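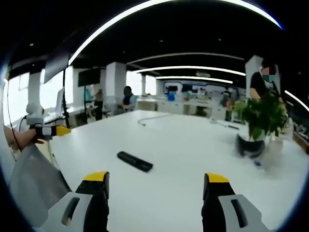
Womstead, shared office, level 2
Monthly check – white table and near area

1. Table top stable, no sharp corner: OK.
2. Cables: not OK. Loose cable was lying in a curl on the table. Please coil it or fix with a clip.

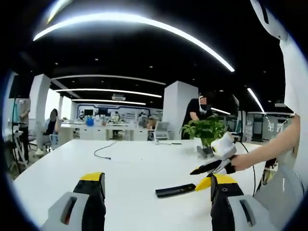
3. Walkway between table and pillars, min. 90 cm: OK. Chairs must be pushed in after use.
4. Plant: OK, but it stands on the working side. Move to the shelf – water near cables is a risk.
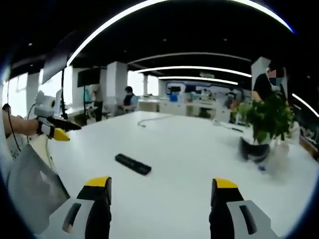 Item 5: black remote left on table, plant at right.

5. Small objects: put back in the drawer at end of day.
6. Benches at the back: too many small things, clear before October.
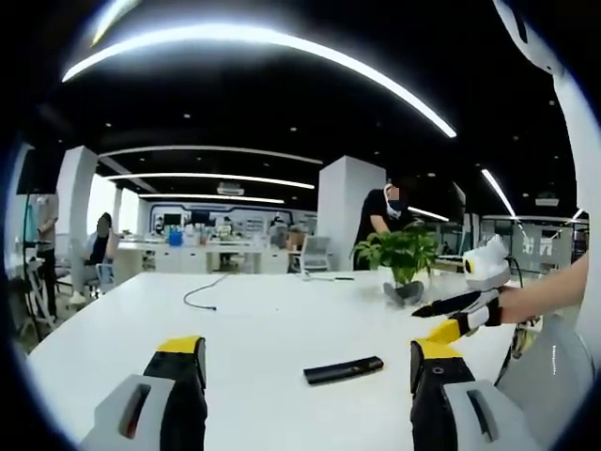 7. Stands and screens: feet fully open, OK.

Result: passed with comments, form 364.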